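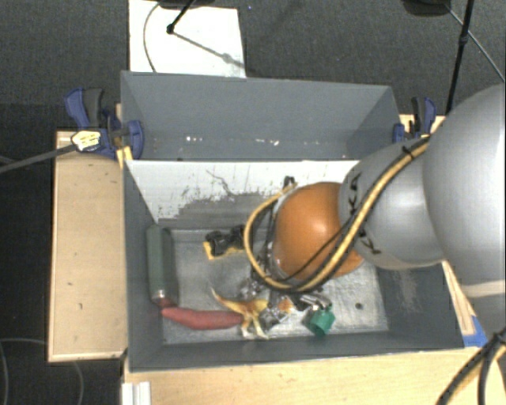
Otbridge 双格料箱拣选工作站
选型、配置与预算说明

产品概述

Otbridge 双格料箱拣选工作站面向散件混放条件下的抓取与转移作业，适用于算法验证、末端执行器对比测试、小批量分拣工艺开发等场合。工作站由台面、双格料箱、夹持件、机械臂安装座及线缆附件组成。机械臂、控制器和末端工具可随站订购，也可由用户自备。

标准配置只提供机械与安装部分，不包含抓取软件。需要成套软件的用户请在询价时注明，由 Womard 方面单独报价。

工作方式

料箱由中间隔板分为两格。一格为源区，盛放待抓取物件；另一格为目标区。机械臂从源区逐件取出物件，越过隔板后放入目标区。一格取空后，源区与目标区在程序中互换，作业继续进行，无须人工倒料。

物件可以是软的、硬的、透明的或反光的，外形不要求规则。透明件和高反光件对深度相机不利，编制预算时应为照明和相机选型预留余量。

主要参数

料箱格数：2
料箱固定方式：台面夹持，两侧各设夹具
隔板：可拆卸，可单独订购
额定班次：每日 2 班
单件最大质量：由所选机械臂与末端工具决定
台面材料：木质标准台面，铝型材台面为选配
安装方式：落地或桌面

供货范围

基本型包括：双格料箱、隔板、台面、夹具一套、机械臂安装底板、紧固件、装配图。

扩展型在基本型基础上增加：相机立杆、可调接头、漫反射灯板、线缆绑扎件、备用隔板。

以下项目不在供货范围内：机械臂本体、控制柜、工控机、末端工具、气源、安全围栏、光幕、测试物件。

机械臂适配

安装底板预留通用孔位。订货时须提供机械臂型号、法兰图纸和底座孔位图。未列入适配表的机型，底板需单独加工，交期相应延长。

选择臂展时，不应只计算底座到料箱中心的水平距离。末端工具要进入箱内，并能到达四角，腕部在低位时不得与箱壁或隔板干涉。工具长度不足时，腕部壳体会先于指端接触箱沿。建议在下单前用三维模型对每格的四个角和箱底中心逐点校核。

外置线缆的走线应按腕部最大转角留出活动弧长，并在相邻连杆上分段绑扎。绑扎过紧会使接头受拉，过松则线缆容易挂住箱沿或夹具手柄。使用内走线机型时可取消此项附件。

料箱与隔板的磨损

箱体和隔板属于消耗件，应列入年度运行费用，不宜计入设备原值。磨损部位集中在隔板面、箱底和工具经常进入一侧的箱壁，表现为擦痕、变色和划伤。一般外观磨损不影响抓取，但会改变箱内背景的颜色与纹理。采用视觉方案的用户应确认模型对背景变化的容忍程度，必要时在更换隔板后重新采集样本。

出现下列情况之一应更换：隔板变形，与箱壁之间产生可卡入物件的缝隙；箱底翘起；箱沿开裂；夹具压紧后料箱仍可移动。

夹具

夹具应压在箱沿的平直段。每次更换料箱后须重新检查压紧状态，再运行标定程序。料箱位移会直接转化为抓取位置误差，在靠近箱壁取件时尤其明显。夹具手柄高于箱沿，应作为障碍物录入机械臂的碰撞模型。

预算编制

询价单按以下科目分列，便于用户内部审批：

一、工作站本体。基本型或扩展型，按台计价。
二、机械臂与控制器。自备时填零，但须保留底板加工费。
三、末端工具及备件。指端衬垫、吸盘等易损件单独列出。
四、视觉与照明。相机、镜头、灯板、立杆。
五、安全设施。依据现场风险评估结果确定，不能沿用其他工位的配置。
六、安装与标定。含首次标定，不含后续复标。
七、消耗件。料箱、隔板、绑扎件。
八、测试物件。应覆盖实际工况中的形状、软硬和表面类型。

第七、八两项最容易漏列。测试物件在反复抓取后会变形或破损，长期运行的项目需要定期补充，同一批次宜多购并封存一份作对照。

场地条件

地面应平整。地毯地面可以安装，但台架支脚下须加硬质垫板，首次标定前应静置并复查水平。相机立杆不得与机械臂共用底座。地面线缆应避开人员通道，无法避开时加装线槽。

交付

基本型自图纸确认起 30 天发货。扩展型和定制底板的交期以报价单为准。到货后由用户对照装箱单清点，缺件应在安装前提出。

订货代码

OTB-579-B　基本型
OTB-579-E　扩展型
OTB-579-D　隔板
OTB-579-T　料箱
OTB-579-C　夹具

询价联系

选型与适配：Sobia Mirani
报价与合同：Rhea Rivera
备件与消耗件：Quyên Phan

来函请附机械臂型号、每日运行班次、物件清单及场地平面图。资料不全时只提供基本型参考报价，不含适配结论。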